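Desktop arm - notes from the bench, updated 26th January

Quick ones before I forget. Arm's been up since December, shared workshop, so everthing gets bumped.

Drill the table first. Holes for fixing stuff down, THEN paint white. I did it the other way and chipped the lot.

Cable slack at the wrist. More than you think. Run the arm through its full reach by hand, power off, then tie.

White top is good for the camera but pale things vanish on it. Start with red. The Draltex paint I used is matte, gloss gave me glare spots.

Play food is great practice. Light, cheap, odd shapes. Banana is the hard one - the peel flaps go everywhere.

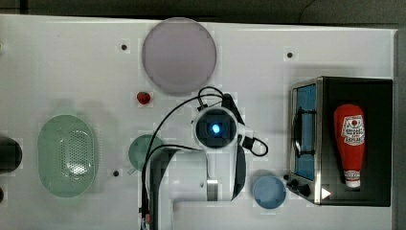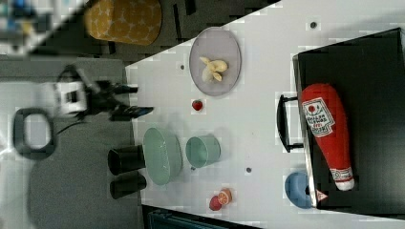
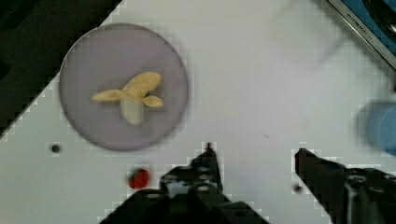

Last one, banana straight on the table:

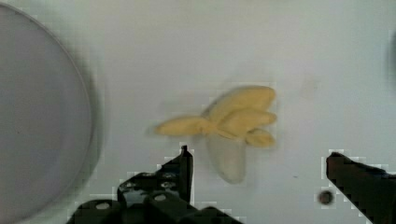 Sharada Varma wrote in to say the peel flaps are a trap, she went for the flaps for 20 tries and kept dropping it, then switched to the fat end of the fruit and slowed the close by half. Also says put a bit of shelf liner on the fingertips, and swap it when it goes shiny.

Will try the liner. Mine are bare plastic right now.

Other bits:
Finger screws - check every 8 runs or so. They back out.
Wrist cam lens, wipe with a dry cloth, no spray.
Label both ends of every cable. Horațiu Pascu lent me his label maker, still have it, sorry.
Save your home position under a name you'll recognise. Mine's called Vlad.
Keep the power switch where your left hand allready is.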